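Lost Fenska tapes to get vinyl release, but questions linger

A box of home recordings said to have been made in secret by the singer Gebru will come out on vinyl in July, the reissue label Odeo announced Saturday. The label is calling it the lost half of a career. Collectors who have followed the Fenska tapes for years may want to hear them first.

The story, as Odeo tells it, goes like this. Gebru was dropped by the state radio service in Fenska after a song about bread lines, and spent the next few winters recording in a friend's kitchen. Copies passed from hand to hand, dubbed over language lessons and brass band concerts. When the friend died, the reels went into a cellar, and a dealer bought them from the family last year.

It is a good story. It is also very close to the one that came with the Faleck reels, which sold well until a listener recognized a drum machine that had not been built when the songs were supposedly taped. Odeo was not involved in that release, but the same dealer was.

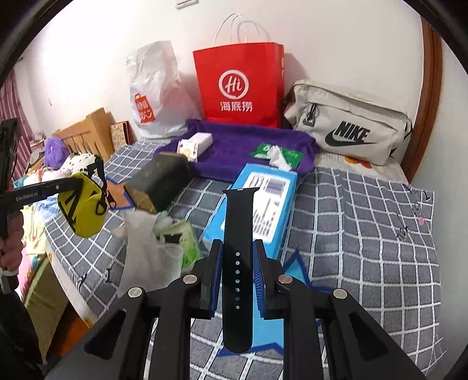

Photo: Hugo Hervieu

The label says it has 74 songs, of which 2 are known from earlier bootlegs. It has put short clips of both online. They sound fine – a bit too fine, perhaps, for tape that sat in a damp cellar. Odeo says the hiss was removed during restoration and that it has no plans to release the untouched transfers.

Hugo Hervieu, who has written a history of underground music in Fenska, was asked to supply liner notes and turned the job down. He wanted to inspect the reels first, he said, and was sent a folder of scans.

"I don't say they are fake," Hervieu said. "I say I have seen pictures of some tape boxes. Anyone can write a date on a box."

He also doubts the claim that Gebru's tapes reached "every apartment block in the country." His own research turned up 171 people who remembered owning a forbidden recording of any kind. Only a handful could name the singer, and most of those had Western rock, copied badly and played until it wore out.

Odeo said in a written reply that the voice "speaks for itself" and that a lab report on the tape stock would be published at a later date. It did not say which lab, or whether the report would come before the records go on sale.

The set will be pressed in a numbered edition of 2354 copies. Preorders are already open, and the label's terms say they cannot be refunded.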